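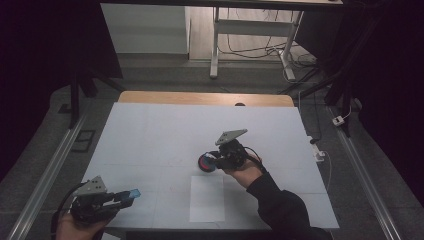 Ieuan Bellis
Fiction contributor

My sister bet me 300 dollars that a machine would be putting away her kitchen by June, and that's how I ended up at Trullari with a gripper in each fist, moving one little round thing over a sheet of paper for the 104th time before lunch.

"Slower," said Idris Morris. He had a stool, a clipboard and a sandwich, and I envied him all three.

"I'm going slow."

"You're going like a guy who wants lunch."

Well, sure! I'd been at it all morning. Pick up, carry over, set down, let go. Idris told me the machine would learn it from me, the way I learned to fold towels by standing next to my grandmother in Oston (I still fold them wrong, but I didn't mention that).

The thing is, I used to be good at this. I've got hands. I worked the counter at a hardware store for years and could fish one washer out of a full bin while talking to you about your gutters. Give me a pair of gripper fingers on the end of a handle, though, and I'm three years old again, chasing a pea around a plate.

"So can it do dishes yet?" I asked.

Idris chewed for a while. "It can do a cup."

"Any cup?"

"A cup it likes."

I laughed so hard I dropped the piece and we had to start that one over. But I kept thinking about it. My sister's kitchen has 238 things in it that aren't cups it likes -- lids with no bottoms, a colander with one leg, the drawer you have to hit with your hip. I wanted her to lose that bet. I also kind of wanted to see something besides her deal with that drawer, because she comes home from the night shift and the sink is always full.

"Again?" Idris said.

I rolled my shoulders and squeezed. The fingers closed on the rim, a little crooked, and held.

"Tell it about lids," I said. "Is there a place to write that down?"

He flipped to a clean page and clicked his pen. "What about lids?"

So I started with the blue one that doesn't fit anything.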